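Second-year project report: Wear and cleaning of shared study tables

Wednesday, February 19, 2020

1. Introduction

The reading room in the Strachan building has been open to all years since the autumn. The tables get heavy use, and by January there were complaints about sticky patches, rings from cups and a dull look to the tops. Our group was asked to look at two finishes, an oil sold as Cultar and a hard wax sold as Ovunis, and say which one the department should buy for the next refit.

We did not look at cost of labour, as the cleaning contract is fixed until summer.

2. Choice of surface

Both finishes were put on light-coloured test boards. A pale top shows tea and ink sooner than a dark one, so it is the harder case. It also reflects more of the ceiling light, and several people who filled in our form said they found it easier to read at.

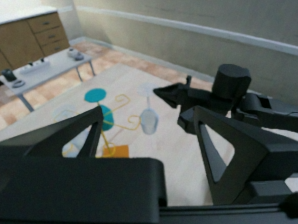 Figure 1. Pale tabletop with a faint light wood grain.

We had planned to include a dark stained board as well but it arrived warped and was sent back. The replacement did not come in time.

3. Method

Each board was rubbed with a damp cloth under a fixed weight. One rub means forward and back. We stopped at 1000 rubs and again at 3000 to check the surface. Cold tea, blue ink and cooking oil were then dropped on and left for 30 minutes before wiping. Each test was done 3 times and the worst result was kept.

The first set of Cultar boards had to be thrown away. The tin says to leave it overnight and we had only left it for the afternoon, so the cloth picked up the oil.

4. Results

At 1000 rubs there was no difference that we could see or feel. At 3000 the Cultar boards had gone dull in the middle. The Ovunis boards kept their shine but had fine scratches, visible when held towards a window. Tea wiped off both. Ink left a mark on every board, worse on Cultar.

5. Discussion

The shine result needs some care. Glare was mentioned on the forms nearly as often as stains, and a duller top may suit readers better. Colour matters here too. On something as washed-out as the top in Figure 1, or the pale floor in the picture above this paragraph's figure number, small marks have little grain to hide in.
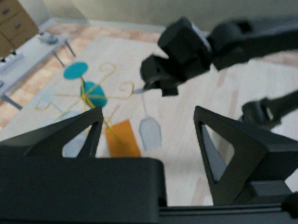
Floors were outside our brief, but grit carried in on shoes ends up on bags, and bags end up on tables. We think this explains most of the fine scratches on the existing tops. A pale floor like this one would at least let the cleaners see the grit before it travels. The Omel mats at the main door are worn flat and should be replaced whichever finish is chosen.

6. Recommendation

Ovunis for the tabletops, with a second coat along the front edge. Cultar could still be used on the shelves, where there is little rubbing. The dark board should be tested before any order is placed for the upstairs room.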